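Wusesitz by Katsuhiko Wada
Translated by Harriet Marchetti
Trorkham, paperback
Reviewed 7/29/22

Wusesitz is the second novel in a planned series, and it can be read without the first. The opening chapter restates what is needed: the coast has been given up, the inland towns trade by barge, and the town of the title controls the only working lock on the canal. Everything that moves north or south has to pass through it. Wada builds the whole plot on that one fact and mostly keeps to it.

The lead is a lock keeper named Bravo. He inherits the post in chapter two, along with a ledger of 2745 unpaid tolls, and the council gives him one winter to collect on them. Half the debtors are dead. Several of the rest are people he grew up with. The debt plot runs as far as the midpoint, where a barge arrives with no crew and a hold full of seed grain, and from then on the book is a dispute over who owns the cargo.

Structure first. The novel has 13 long chapters, each covering one passage through the lock. Every chapter begins with the water level and the weather, then moves to whoever is aboard. The scheme works well up to chapter nine. After that the events are too large for it, and Wada has to bring major characters through the lock on thin excuses so that they can be in the chapter at all. The magistrate goes through three times. On the third trip she has no stated errand.
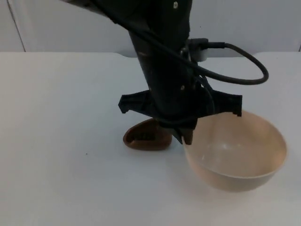 Point of view stays close on Bravo except in chapters five and ten, which go to his sister. Hers are the better chapters. She keeps the pumps running and thinks in terms of flow and loss, and her account of the leak below the east gate is the clearest piece of technical writing in the book. Bravo's chapters lean on memory. Some of it repeats: the story of the drowned mule is told in full twice, with small changes that seem to be slips and do not pay off later.

The world is consistent where it can be checked. The lock fills in the same time on page 40 as it does near the end, and the toll rates add up if you bother to work them out. The population is less steady. Wusesitz is given 4000 people early on, and the famine chapter plans rations for that number, but the town meeting in chapter eleven treats the place as a village where every adult can fit in the grain hall. I went back to look for an evacuation I had missed. There is none.

Marchetti's translation is plain and quick. She keeps the canal terms in English and uses the same word for the same part every time, so a reader with no interest in locks can still follow the sabotage sequence. The dialogue is flatter. Most speakers share one register – short statements, few contractions – and in the council scenes it is hard to tell who is talking once the tags drop out. I cannot say how much of this comes from the original.

Pacing is the main fault. The first 100 pages move slowly and could lose a quarter of their length, most of it in the ledger visits. The last two chapters have the opposite problem. The grain dispute ends in a vote, the vote is overturned, and the east gate fails, all in one night and in fewer pages than the mule gets. The gate failure has been prepared since chapter five and deserved more room.

Minor points. There is a map, printed across two pages, and the lock itself sits in the gutter. The list of characters at the front gives away one death. The type is small but well spaced, and I found only four misprints.

Readers who came to this kind of fiction for raiders and long marches will find very little of either. One shot is fired, and it misses. Readers who like to see how a damaged place feeds itself, who keeps the accounts and what happens when the accounts are wrong, will get more from it. Tristel, the first book, is shorter and better paced, and I would still start there. The third has no date yet.

Rating: 3.5 out of 5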